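Araya Two-Hand Capture Kit: Frequently Asked Questions
Last updated June 15, 2025

What is the kit for?
Recording two-handed manipulation tasks as training data for robot arms. An operator holds one gripper in each hand and performs the task directly. No arm is needed at the recording site.

What does cloth handling look like with hand-held grippers?
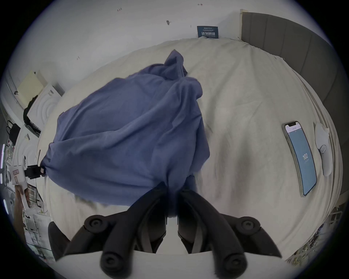
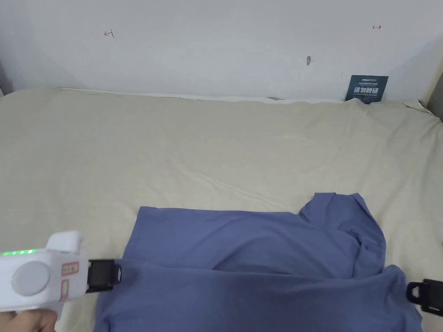
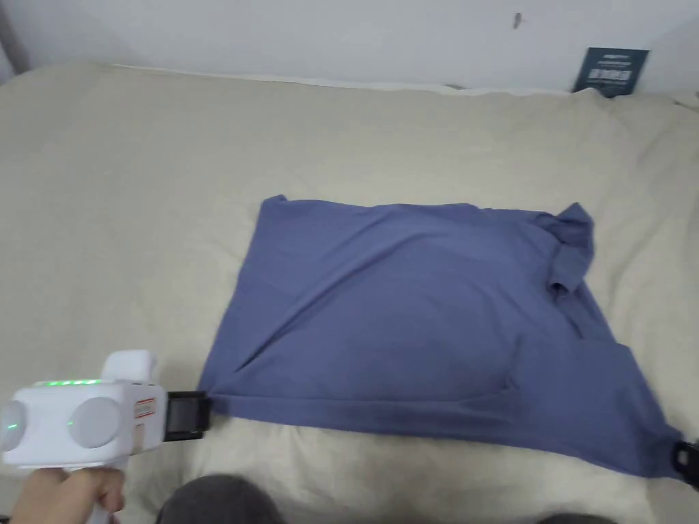

Blue cloth held in black gripper jaws on a bed.

Garments are the most common request from Clestero customers. Plan on 20 practice folds per operator before keeping any recordings.

Do I need a table?
No. Any flat surface within reach will do, including a mattress. Soft surfaces shift under load, so record the surface type in the session notes.

Which views are recorded?
One from each gripper and one from the head. All views share a clock. Check sync at the start of every session.

How long can one session be?
The recorder stores 325 minutes at default quality. Split long sessions by task.

Can I rent instead of buying?
Yes. The minimum rental is 7 days. Shipping is billed separately.

Does it work with Derska arms?
Export profiles for Derska were added in April. Vanik profiles are in testing. Other arms need a custom mapping file.

Who do I contact about replacement finger pads?
Write to Natnael Lemma in parts. Pads ship in packs of 4. For calibration questions, ask for Mahlet Tamiru.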